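Section 4 - Setting up the counter and first clean

Applies to all Zendow worktops, matte finish. Read the whole section before you start, esp. the bit about sealing. Takes an afternoon plus one night.
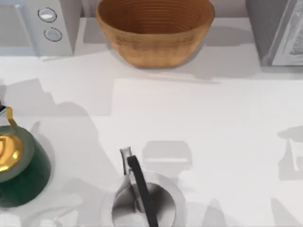

Before you begin

Fitting must be finished. Silicone along the wall fully cured, screws in, clips off. If the fitter only left this morning, stop and come back tomorrow.

Peel off the protective film. All of it, including the strip folded under the front lip. Pull low and slow, towards you. Film left on over a summer (July is the worst) bakes on and then you are scraping.

You will need:

Bucket of warm water
Washing-up liquid, plain
Two soft cloths, one kept dry
Plasa surface sealer, the small bottle in the box
Foam pad (in the bag with the spare clips)
Masking tape
Gloves

Not in the box: bucket, cloths, tape, gloves, washing-up liquid.

4.1 First clean

1. Clear the worktop. Everything off, kettle included.
2. Brush off grit. Dry brush or the soft head on the vacuum. Don't wipe yet - sawdust and grit under a wet cloth will leave swirls in a matte surface and they don't come out.
3. Wipe down with warm soapy water, wall to front edge.
4. Rinse with clean water. Twice. Soap left behind stops the sealer taking.
5. Dry with the second cloth.
6. Leave 60 minutes with a window open.

Note: pencil marks from the fitter come off with a bit of soapy cloth and patience. No rubbers, no magic sponges. Those polish the matte away and you get a shiny patch you'll see every time the light's on.

CAUTION: No bleach. No limescale remover. No oven cleaner, including drips from the hob side.

4.2 Sealing

Do this once now, then yearly. Skip it if your label says code 126 - those are sealed at the factory and a second coat goes tacky. Label is on the underside, left of the sink cut-out. Torch helps. Code 124 needs sealing, same as below. Any other code, see Section 9 or ring us.

1. Tape off the sink rim, hob edge and the wall joint.
2. Gloves on. Shake the bottle.
3. Pour a small amount on the foam pad, not on the worktop.
4. Work in small areas, about as wide as your shoulders. Light circles.
5. Overlap each area slightly with the last.
6. Wait 13 minutes. Use a timer.
7. Buff off what's left with a dry cloth until the cloth stops dragging.
8. Move on to the next area. Don't go back over a finished one.
9. Tape off straight away, while teh edge is still soft.
10. Leave overnight. Nothing on it. No post, no keys, no cat if you can manage it.

If it's gone streaky: fresh pad, tiny bit more sealer, rub the streak only, buff at once. Usually sorts it. If it dries white and chalky you've put too much on. Leave it the night, then warm water and a soft cloth the next day and start 4.2 again.

CAUTION: Keep the pad and used cloths away from flames. Lay flat outside to dry before binning. Do not put them in the tumble dryer.

4.3 Test it

Next morning. Drop of water near the sink, one near the hob, one in the middle. Wait. Drops should sit up in beads. If they spread out flat and leave a dark mark, that area needs another go. Only that area.

Check the front edge too, people miss it. Run a damp finger along.

4.4 Putting things back

1. Felt or rubber feet under anything heavy. Spare ones in the Illimeck fixings bag.
2. Lift appliances into place, don't drag. Two people for anything you'd rather not carry alone.
3. Leave a hand's width behind anything that gets hot or gives off steam, and check its own manual as well, some want more.
4. Don't put a toaster or kettle straight over a joint. Heat and crumbs and water all end up in it.
5. Keep leads off the sink side. Long ones can be clipped along the back upstand - clips are the grey ones, press fit, no glue.

Things you use every day go at the back, within reach of a socket. Leave the front clear for working. Sounds obvious, but have a look in a month.

Note: a matte surface shows finger marks more for the first few weeks. Settles down. White shows tea, the dark ones show flour, so pick your battles.

4.5 Heat

Hot pans go on a trivet. Always. The surface will cope with up to 60 degrees without one, so a mug is fine, a pan off the hob isn't. Slow cookers count as hot. Put a board under and let the board cool before you move it.

Heat marks: if pale, leave alone for a day, sometimes they fade. If yellow or brown they are in the surface, see Section 8 (Repairs) and don't sand it yourself.

4.6 Day to day

Wipe spills when you see them. Red wine, turmeric, beetroot, hair dye - those right away.
Daily wipe with a damp cloth, soap if greasy.
Dry round the taps at night or you'll get limescale rings.
Chop on a board. Not on the worktop, not even bread.
Once a week, say Friday, lift things up and wipe underneath. Coffee machines leak more than anyone thinks.

Stains that won't shift: bicarb and water, mixed to a thin paste, left on for a few minutes, wiped off. No scrubbing. Rinse well. Reseal the patch afterwards, steps 2 to 7 in 4.2.

4.7 If you have the Sarantis drainer

Drainer inserts are a different material so don't seal them. Lift out, wash in the sink, dry, drop back in with the notch towards the wall. If it rocks, it's the wrong way round. If it still rocks there's grit in the recess.

Guarantee

Fill in the card and send it back before you do anything else, or do it on the website. Keep the Plasa bottle, the batch number is on the base and we will ask for it. Damage from bleach, dragging or hot pans is not covered.

Section revised by Sandrine Riviere. Replaces the loose sheet packed with earlier worktops, wich had the drying time wrong. If you have that sheet please throw it out.

Next: Section 5 - Upstands and splashbacks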